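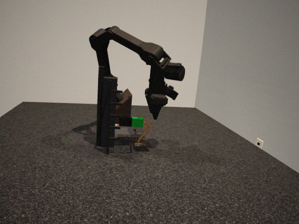 Gym Contracts Should Be Shorter

Posted by Rianne Segers, Mar 28, 2020

My gym is closed, like everyone else's, and I have had more time than usual to read my membership agreement. It is 7 pages long. I signed it at the front desk two years ago after reading maybe half of the first page. The person at the desk was friendly and pointed to where the initials went.

I think gyms should stop selling twelve-month contracts. I thought so before this month, and the closures have only made more people go and look at what they signed.

A year-long agreement commits you to pay for a service whether or not you use it, at a place whether or not it stays the same. The gym can change its opening hours. It can drop the classes you joined for. It can replace half of the free weights with a row of bikes. Under most of the agreements I have seen, none of that lets you out. If you move, you usually have to show proof of a new address a certain distance away. If you get hurt, you need a doctor's note, and in some cases the note only gets you a freeze, with a fee for each month of the freeze.

I joined Prumby in Asdale on a contract like that. It is a decent gym. The squat racks are good and the locker rooms are clean. In my first year there they moved the early opening from five in the morning to six thirty. I start work at seven thirty across town, so my mornings were gone. I asked if I could leave early and was told I could, for a fee of $200. I stayed and went in the evenings, when it was packed, and I went less.

I didn't blame the staff for this and I still don't. The person who told me about the fee didn't set it. Billing at Prumby goes through an outside company, Tromon, and every question about money gets sent there. You fill in a form and someone writes back in a week or so. I have filled in the form four times now. One of those was to correct my own name.

The argument for long contracts is that gyms need steady income. Rent is due in July as well as January, and equipment costs a lot. A gym that sells only by the month would see a crowd in the new year and then empty out, and it couldn't plan for anything. I take this seriously. I used to keep the books for a small dance studio and I know what a slow summer looks like on paper.

But a lot of other businesses have slow months, and they handle it with pricing. A gym can charge a little more by the month and offer a discount to people who pay for the year up front. Then the customer decides what the risk is worth. What bothers me about the usual setup is that the monthly price is advertised, the year is in the small print, and the cost of leaving is on page four.

The other argument I hear is that a contract keeps people motivated. If you are locked in, you'll go. I have heard this from sales staff and from members too, and I don't believe it. Anyone who has paid for a gym they don't use knows how it goes. For a few weeks the payment makes you feel guilty. After that it is one more line on the bank statement, next to the streaming service. People keep training if the place is easy to get to, if they have some idea what they are doing when they get there, and if someone notices when they've been gone. A signature doesn't do any of that.

My brother-in-law goes to a place called Rizzi, a single room over a tire shop with around 100 members. They go month to month, with 5 days' notice to cancel. He pays more than I do, and there is no pool and no sauna. He has been there for six years. The owner told him once that most people who quit come back within the year — because they left on good terms and nothing was stopping them. I have left two gyms in my life and I would not go back to either. In both cases the reason was how they handled the leaving.

I know one small gym doesn't prove anything about a chain with dozens of locations. A bigger company has bigger loans and people to answer to. Still, the bigger company is the one with the room to try it. They could start with one location and see what happens.

If they won't drop the twelve months, there are smaller changes I would settle for. Put the total cost of the year next to the monthly price, in type the same size. Make a freeze free for injury or pregnancy. Let people cancel the same way they joined. If I can sign up on my phone in two minutes, I should not have to mail a letter to get out. And if the gym changes its hours or cuts its classes by a lot, members should get a window of a few weeks to leave without paying for it.

Then there is what to do when the doors are shut. Prumby has sent one email so far. It said they value us and are looking at options, and it did not say whether the next payment would be taken. My agreement says nothing about it that I can find. There is a paragraph on closures for repairs, which allows up to two weeks without a refund, and I suppose someone will try to argue that it applies. Rizzi stopped charging the day it closed and asked anyone who could afford it to keep paying by choice. My brother-in-law is still paying.

I don't expect a business to be generous when it has no money coming in, and I would not be surprised if some gyms don't reopen. I'd be sorry to see Prumby go. I miss the racks, and I even miss the evening crowd a little. But my contract runs out in May and I won't be signing another one for a year. If they offer it by the month I'll pay the higher price.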